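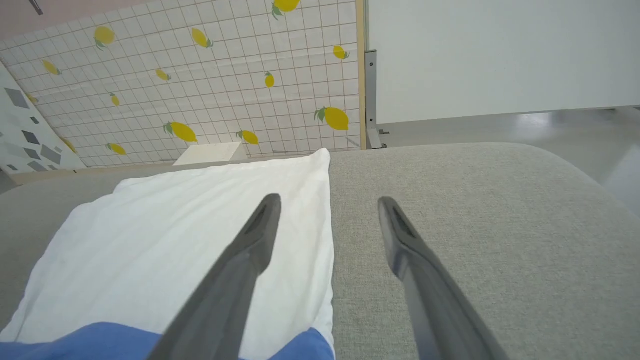

kastoletti-folds
Folded household cloth on soft seating, small set

What's in it

591 pictures of folded cloth – towels, pillowcases, napkins, a few T-shirts – lying on sofas, padded benches and the odd bed. 18 seats in all. Collected mostly in November, mornings, before the lamps had to go on.

We wanted laundry the way it sits in a home halfway through folding. Small stacks, a second color poking out under the first, creases left in. No ironing. Nothing smoothed flat for looks.

Layout

folds/ – the pictures
labels.csv – one row per picture
seats.csv – seat number, upholstery color, room
korach_old/ – first round, kept for comparison, dont mix with folds/

Columns in labels.csv

item: towel, pillowcase, napkin, shirt, unsure
top_color: plain words, white, blue, gray etc
under_color: blank if nothing shows underneath
fold: half, quarter, thirds, roll
seat: matches seats.csv

Use "unsure" freely. A white rectangle folded twice could be a hand towel or a pillowcase and guessing just makes noise. About 95 rows are unsure right now and thats fine.

Known problems

- white cloth on pale gray seats: edges get lost, outlines there are rougher
- rolls are rare, only seats 5 and 11
- "thirds" and "quarter" were mixed up in the Plarkarham batch, half fixed
- patterned cloth hardly covered at all

Splits

By seat, never by picture. 5 seats held out for testing, listed at the bottom of seats.csv. Same towels turn up on several seats, so color alone will leak a bit – see the Kuusk notes in the repo.

To do

Fix the Plarkarham folds. More rolls. Add a column for which side the folded edge faces.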